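# Two-arm glassware cell: upkeep meeting

July 7, 2023, small meeting room, Ciltcombe

In attendance: Saron Woldegiorgis (chair), Mireille Bataineh (notes), the two bench technicians, and the controls group by phone for items 2 and 3

Apologies: purchasing

## 1. Notes from the May meeting

Accepted with one fix. The spare gripper fingers were put down as "ordered" when they had only been quoted. They have since been ordered and are in the Kedov cabinet, second drawer, four pairs. Saron asked that the drawer get a proper label, and one of the technicians went and did it before we reached item 2, so that one is closed!

## 2. State of the cell

Saron opened with good news. The cell has now run 19 sessions since the arms were remounted, and the home position check has come back inside our limit at the start of every one. Everyone was very pleased with this. In the spring we were re-teaching the flask position nearly every morning, and the difference for the people at the bench is huge.

The startup order stays as written in the Bråten binder: power to the arms, wait for green at both bases, home the left arm, home the right arm, then glassware on the table. Mireille pointed out that two people had been setting the glass out first to save time. It was agreed that glass goes on last, no exceptions, and the sheet at the bench will say so in larger type.
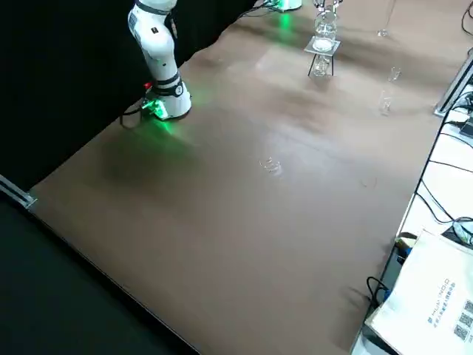
*Item 2: the cell with glassware out, green lights on at the bases.*

The technicians asked for fixed places for the loose pieces. At present the stand has a taught position but the cups and dishes go wherever there is room, and clear glass on a brown top is hard to pick out from a standing height. Mireille would love to see thin outline marks on the table for each piece. Controls had no objection as long as the marks are matte and stay away from the bases. We'll try it with the shallow dish and the tall cylinder first and see how the marks hold up to wiping.

There was a longer talk about the flask approach. The gripper comes down from straight above, and controls would like to keep it that way because the side approach passes too near the stem glass. Saron asked whether the descent could be slowed for the last stretch. It can, it's a single setting, and the cycle is then 36 seconds longer. All agreed that is a fair trade for fewer chipped rims. Controls will make the change and note the old value in the log so we can go back.

## 3. Cables and joints

The right arm had its outer cable run redone with the new clips, and Mireille was full of praise for the job: full travel in both directions and no tugging at the elbow. The left arm still has the older routing, with slack at the wrist. It hasn't caught on anything so far, but Saron would like both arms to match before the summer break. The technicians think they can do it in one afternoon.

Clip spacing was discussed. Thirteen clips were used on the right arm. The left will get the same number, and the spacing will be copied across with a tape measure this time.

Joint caps: all to be taken off, wiped inside and refitted at the next service. Please write the date on the service card, on the line for that joint. We had two cards last time with all the dates on one line, and working out which cap had been done took longer than doing the caps.

The cables on the white bench behind the cell were raised again. They work, but tracing a single one takes ages. Both ends of each will be tagged. Filtemden tags are fine, we have plenty.

## 4. Table cleaning

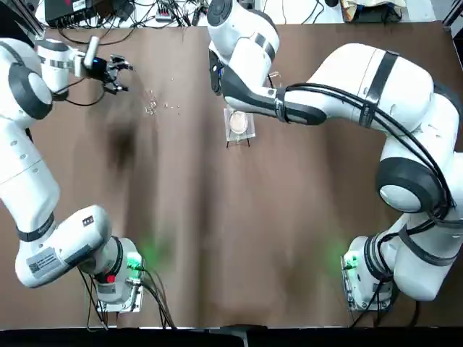

Cleaning between runs needs to be a real step with a name next to it, and Mireille has offered to write it up. Her draft has one wipe of the whole top at the end of a session and a shorter check before the arms are homed. The short check is for grains in particular. Small translucent beads or crystals like the ones lying between the left gripper and the middle of the table are easy to miss from the front, and if a stand foot or a dish comes down on one the height is off. She wants people to crouch and look along the surface with a flashlight, which takes hardly any time and works beautifully.

A soft brush and a tray will live at the bench. No compressed air, as it would send grains toward the joints. The technicians asked whether the brush could be used with the arms powered. The answer is no: arms parked and stopped, then brush.

Saron also wants the gripper fingers wiped at the same time, dry cloth only. The finger pads are cheap but changing them means teaching the grip again.

## 5. Service log

The new log layout is liked by all. One column to be added for "position re-taught, yes/no". The older pages will be scanned by Mireille and kept with the Bråten binder.

## 6. Any other business

One technician showed a homemade gauge for checking stand height, cut from scrap acrylic. It fits under the platform and gives a pass or fail at a glance. Great enthusiasm around the table! A second one will be made for the spare stand.

## Actions

- Controls: slow the final descent to the flask, log the old setting
- Technicians: reroute left arm cables, copy clip spacing from the right arm
- Technicians: outline marks for shallow dish and tall cylinder
- Technicians: tag bench cables, both ends
- Mireille: cleaning step written up and posted, larger startup sheet, log column
- Saron: brush, tray and flashlight for the bench

Next meeting to be set once the left arm is done. Notes by M. Bataineh.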